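Deseo: Crónicas de Dunley. Expansión para PC

Deseo es la segunda expansión del juego de rol en línea de Nunero. Añade la comarca de Dunley, una cadena de misiones y un nuevo oficio, el de cartógrafo. La historia arranca en 1936, con la llegada del expreso nocturno a la estación de Ouali.
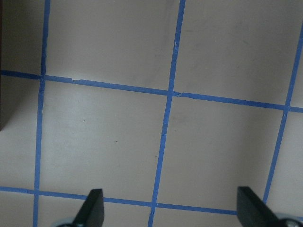

Emiko Tsuchiya comenta: «La cadena principal me duró casi 90 horas con el cartógrafo al máximo. Los contratos de Ouali se repiten demasiado al final».

Contenido de la expansión

- 17 misiones de historia y contratos diarios en Ouali.
- Oficio de cartógrafo, con mapas que se pueden vender en la subasta.
- Dos monturas y un almacén compartido entre personajes.

Para entrar en Dunley hace falta haber terminado el prólogo del juego base. Los personajes nuevos pueden saltárselo desde la pantalla de creación, pero pierden la recompensa de la posada.
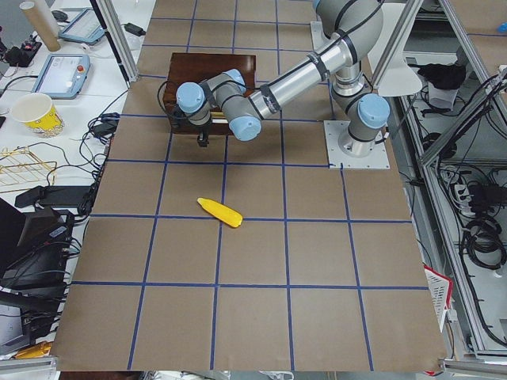
Compra y activación

El código se envía por correo y se canjea en la cuenta de Nunero, apartado Mis productos. La expansión no incluye el juego base. Se puede devolver mientras no se haya canjeado el código.

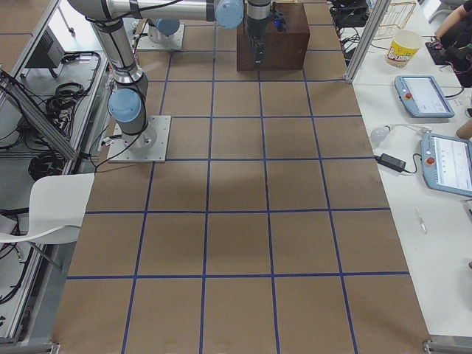

Los objetos de la reserva llegan al buzón del primer personaje que inicie sesión y no se pueden transferir. Quien tenga el buzón lleno debe vaciarlo antes de entrar.

El parche 1484, previsto para marzo, corrige el precio de los mapas raros.

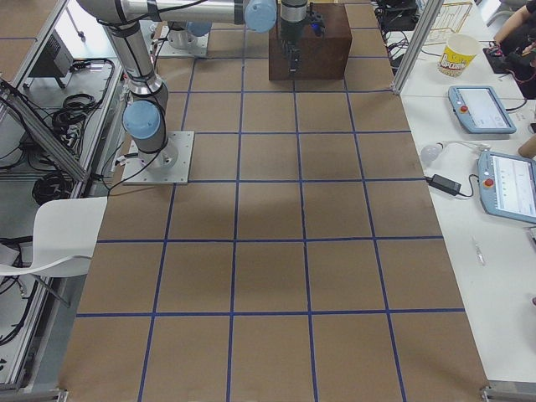 Deseo: Crónicas de Dunley. Edición digital.

Productos relacionados
Nunero: juego base
Pase de temporada de Ouali
Banda sonora de Deseo

Contacto | © Nunero | Volver arriba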